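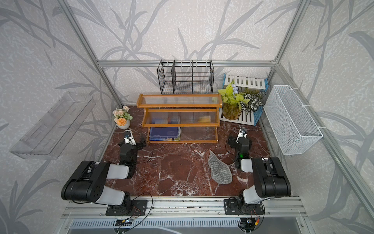 Figure 1. Two-arm workcell with shelf, rack and cloth on the table.

Equipment Plan for a Second Tabletop Workcell
Project report, module on laboratory planning

1. Purpose

This report sets out what has to be bought for a second two-arm workcell, in what order, and which items can wait. The first cell is treated as the reference. The department wants the second cell to run the same household tasks, so a program written on one cell should need only recalibration before it runs on the other.

2. Reference cell

The reference cell is an enclosure of aluminium extrusion with both arms on the front rail. Three walls carry a printed leaf pattern. The table surface is dark red marble with pale veins. Storage fittings hang from the rails and side walls, and the remaining items stand on the table.

For budgeting, the parts were sorted into structure, motion, sensing and task objects. Structure and motion take most of the money. Task objects are cheap one by one but are replaced often, and the first cell's budget had no line for them.

3. Suppliers

Quotations were requested from Zidesness (arms and grippers), Lollico (extrusion and fixings) and Vītola (wrist cameras and cabling). Esier quoted for a complete cell, delivered assembled. The Esier offer was the simplest to order but allowed no change to rail spacing, and it was set aside for that reason.

Zidesness gives a lead time of 60 working days. Lollico cuts to length and delivers well inside that period. The structure can therefore be built and levelled before the arms arrive, provided both orders are placed together in September.

4. Sensing

Each arm needs one wrist camera, and one fixed camera covers the table. The wrist view was used to set the requirement. At working distance it has to show both fingertips and the object between them, with enough detail to separate the edges of stacked books.

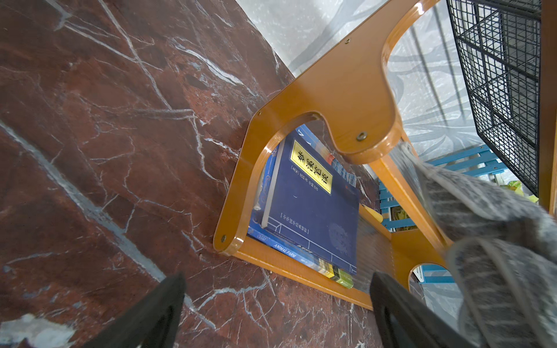 The lab technician questioned the camera line in the draft budget and said that a spare wrist camera should be bought at the outset, as a failed unit stops the whole cell while a replacement is on order. The point was accepted. The order now includes one spare camera with its cable, and the cost was recovered by dropping the second monitor.

Lighting was budgeted separately. Polished stone gives bright reflections under overhead lamps, and a diffuser panel has been added to the Lollico order. A matt table surface was priced as an alternative. It was rejected because the two cells would then no longer match.

5. Task objects

The list covers books, a book rack, wire baskets, artificial flowers, potted plants and cloths. Of the total budget, 2 per cent is reserved for these. Cloths are the least predictable item. A plush cloth with a bound edge and a hanging loop presents different grasp points from a plain one, so each type must be bought as an identical set for both cells.

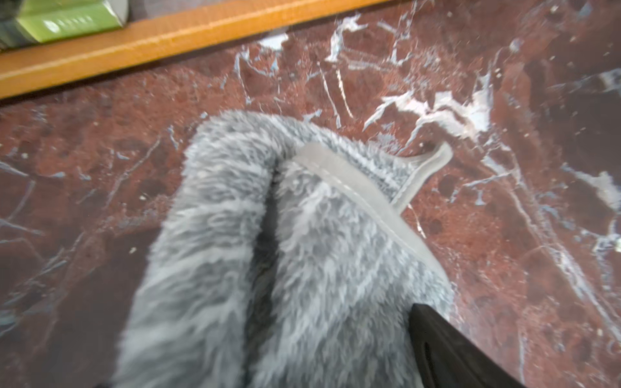

Could the cloths be left until the arms are running?
They should go in the first order, as a product line may change and the two cells would then be tested on different fabric.

6. Order of purchase

First order: extrusion, fixings, arms, grippers, mounting plates, cloth sets.
Second order: cameras, spare camera, cabling, diffuser panel.
Third order: rigid task objects, wall covering, hanging fittings.

The first order commits 90 per cent of the budget. The second and third are small enough to be approved within the department.

7. Open items

The stone supplier has not confirmed whether a slab of the same colour is in stock. Floor loading in the proposed room is to be checked before the slab is ordered. Mains sockets on the window side are too far from the front rail for the supplied leads, and an extension of the trunking is being priced.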